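Kitchen & Pantry > Storage
Thread: Little raised shelves for stacking bowls. Do they earn their spot?

butterdish_ok
My sister swears by one of these. A flat wood board on skinny black metal legs, you stand it at the back of the counter or table and your bowls go on top. Supposedly it "doubles your space." I have my doubts. My counter is butcher block, not deep, and I already lose the back third of it to stuff I never reach for.

What I own is a mess of bowls that don't match. Yellow patterned, blue patterned, a couple of reds, a pink one, a green one, all different sizes. Every product page shows a shelf with a matched set on it, and I don't have a matched set. Has anybody used one of these for more than a month with normal bowls? In the setup below there are bowls up on the board and bowls still out on the table, and that's pretty much what I'd expect my place to look like. 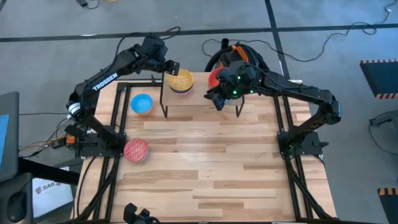

Tollgate88
You'd get the same thing from a cabinet with the door taken off. I bought one in May of last year, the Bundau, and it lived on my counter for 8 days. The board is fine. The trouble is that you put bowls on it and then you put mail under it.

butterdish_ok
Mail under it, yep. That's me exactly.

Piyumi Akanda
I'll disagree with Tollgate88. I've had the Herath one for two years and use it daily. The mail thing is a you problem (sorry). Mine has open space underneath and I keep it open. What made it work was quitting the single tower. I do two stacks, the small patterned ones on the left and the big ones on the right with the widest at the bottom. Before that I had one tall pile, and every time I wanted the cereal bowl I had to lift off half the kitchen.

grumbleweed
Two stacks only works if the bowls nest. Half of mine came from the Besommont outlet and they have straight sides, so they perch on each other and wobble. I don't believe any shelf fixes that.

Piyumi Akanda
Agreed, straight sides are bad news. Sloped ones are fine even when they're from different sets. I go by the rim. If the rim of the top bowl sits inside the rim of the one below, it stays. If it sits on the rim, it goes in the cabinet. Colors I ignore completely, and a navy on a red looks okay to me.

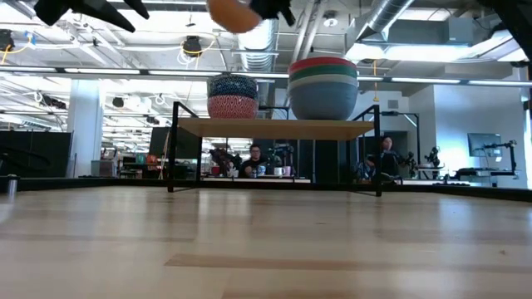
The other thing I'd say is to leave a gap between the stacks wide enough for your hand. I used to push them together to save room and then chipped a rim getting one out. Also put felt dots under the legs if your top has a shiny finish. Thin metal on a finished wood surface will mark it sooner or later, whatever the box says.

Tollgate88
So now it's a shelf plus felt dots plus rules about rims. I'm not being snotty, I just think people buy the shelf and then do all the work themselves. You could follow those same rules on the bare counter.

ekerham_attic
Kind of with Tollgate here. We have the Ekerham in a rental and what helped was getting everything out on the table first, big red one, little light blue one, the lot, and only stacking what we'd used that week. Turned out to be 7 bowls. The rest went in a box. The shelf was almost beside the point.

grumbleweed
Still don't see why it needs legs.

ekerham_attic
So you can wipe under it. That part I'll defend.

butterdish_ok
OK, the sorting idea I can try without spending a cent. I'll pull them all out tonight and see what nests before I buy anything.

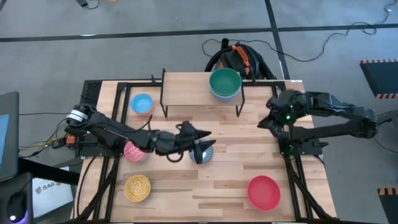

grumbleweed
Does the biggest bowl have to go on the shelf at all?

Piyumi Akanda
Only if something nests in it. Mine does, so it's the base of the right stack. If it's a loner, leave it on the counter and put fruit in it.

Tollgate88
Or mail.

butterdish_ok
Will report back on the straight-sided ones. I think I have two.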